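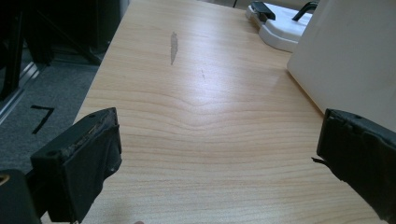

The finger pads go first. At Vadach, where a two-finger gripper sorts small parts on a bench cell called Flirau, the black facing starts to fray along its top edge well before the motor or the wiring gives any trouble. Once a flap lifts, thin parts catch on it and the grip drifts.

The cell's log had reached 1,868 cycles on the current pads when the crew stopped it on 2025-03-16. Their limit is 2,000, but a torn edge overrules the counter.

Changing a pair is short work. The arm is parked with the jaws open and the power is locked off. The old facing is peeled away, the finger is wiped down to bare surface, and the new pad is pressed on and left under a clamp. Then the jaws are closed slowly and the zero point is set again in Zendow, the control program.

After that come 100 test grips on a scrap block. If the cell drops more than 3, the pads come off and the job is done again. Spare facings are cut in batches by Sampaio, a small rubber shop, and the next order is due in October.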